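Unit 4: Flexible Packaging for Dry Snacks
Instructor: Parvaneh Najafi

4.1 Barrier requirements
Popped corn picks up moisture quickly and loses crispness. The film must limit water vapor and oxygen. Fat in the product also oxidizes under light, so clear windows are avoided in most designs. A printed picture of the product does the same selling job as a window and lets no light in. 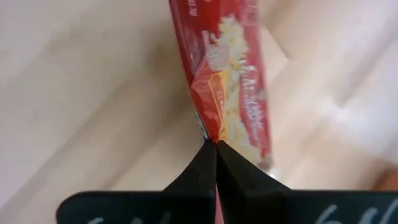

4.2 Seal defects
Check each sample for the following:
- channel leaks at the fin seal overlap
- product trapped in the end seal
- wrinkles crossing the full seal width
Wrinkles in the body of the bag are not scored. Record burst pressure for 12 bags per lot.

4.3 Headspace gas
Nitrogen flushing lowers residual oxygen and cushions the product in transit. Overfilled bags fail at altitude; see the Pliner case, page 34.

Reading for next unit: chapter 5, sections on film lamination. Lab sheets go to Kamol Pongsiri.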